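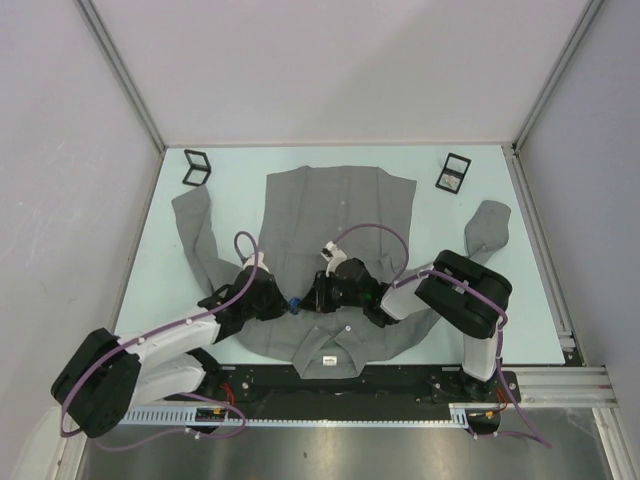
Search this forum
Search titles only
Advanced search

Two-arm folding cell at a garment hire laundry: what it changed on the floor

flatwork_tech
28 June 2026

We run a mid-sized garment hire laundry at Janville. Shirts, tunics, some trousers. In spring we put in a two-arm cell from Plolteck for folding long-sleeved shirts, and I have been asked by a few people here to write up how it went. I look after maintenance, so this is from that side of the fence.

Output is the question everyone asks first. The cell does 100 shirts an hour on a good run. One practised folder at our tables does 200. The cell does not stop for lunch and will run through the gap between shifts, so over a full day the difference narrows, but it does not close.

Fault stops are 12 a shift at present. Most are the sleeve grasp. The arm comes down where it expects the cuff and closes on one layer or on nothing. Buttoned fronts are fine. Turned-back cuffs are the main offender.

Staffing: four people used to fold shirts. Two still do. One moved to inspection and repairs, and one now minds the cell, clears faults and feeds it. No redundancies.

47 replies · 12 shares

pressroom_lead
What does the person minding the cell do between faults? We trialled something similar from Fedoruk and ended up with an operator standing in front of a door for eight hours.

flatwork_tech
Loads the infeed, checks folded stacks, logs stops. The logging was meant to be automatic. It records that a stop happened and at which step, but not why, so it is done by hand on a sheet next to the cell.

calender_operator
I fold for a living, at a different site. Two things.

First, 200 an hour is a table rate with nothing going wrong. Nobody holds that to the end of a shift, and I would not want a manager reading this thread to think otherwise.

Second, moving someone to minding a machine is a change of job. Folding is repetitive but you set your own rhythm. Clearing faults means the machine sets it. Was the grade looked at?

flatwork_tech
Fair on the rate. It is measured over a single hour. I should have given the shift figure.

The grade was looked at after the first month and went up one step. It should have been settled before the cell was switched on. The operator had already been trained on restart and guard procedure by then, on the old rate.

gusset
I don't follow the business case. Half the rate of a person, a technician's time on top, and you still need hands at the tables. If the money was there, I would have spent it on height-adjustable tables and a better conveyor.

flatwork_tech
The case was made on shoulders and wrists. Folding was our worst station for strain reports, and we could not fill the evening shift. The evening shift is now the cell plus one person. Whether that was worth the price is a separate argument and I am not the one who signed for it.

pressroom_lead
Disagree with gusset in part. Adjustable tables help the back. They do very little for the wrist, which is where ours report pain.

gusset
Job rotation helps the wrist. It costs nothing.

calender_operator
It costs nothing if there is another station to rotate to. When the cell takes the easy shirts, the tables are left with the awkward ones: heavy cotton, missing buttons, odd sizes. Has that happened at Janville?

flatwork_tech
Yes. Table rate has dropped since the cell went in and that is the reason. We had to stop comparing it with last year's figures. The target was adjusted after the folders raised it.

ohm_and_away
Maintenance question. How are the arm cables holding up? On ours the outer sheath wore through where it rubbed at the elbow.

flatwork_tech
No failures so far. I check the loops weekly with the arms parked, and look for wear at the elbow and wherever a cable can touch the base. Leave enough slack for full reach and no more. Finger tips are treated as consumables and we keep spares in the cell cabinet.

ohm_and_away
Thanks. Which stock system are you reporting into? We use Odotance and the counts from the cell never agree with the rack.

flatwork_tech
Same one. Ours counted a refold as a second shirt. Check whether your cycle counter increments on a restart. We now take the count at the stack and ignore the one from the cell.

gusset
Will you buy a second?

flatwork_tech
Not decided. There is a review in August. I have asked for two of the folders to sit in on it, and for the stop sheets to be read beforehand. My own view is that the cuff grasp has to be fixed first, or a second cell means a second person clearing faults.

calender_operator
Please post the shift figures when you have them, for the tables as well as the cell.

flatwork_tech
Will do.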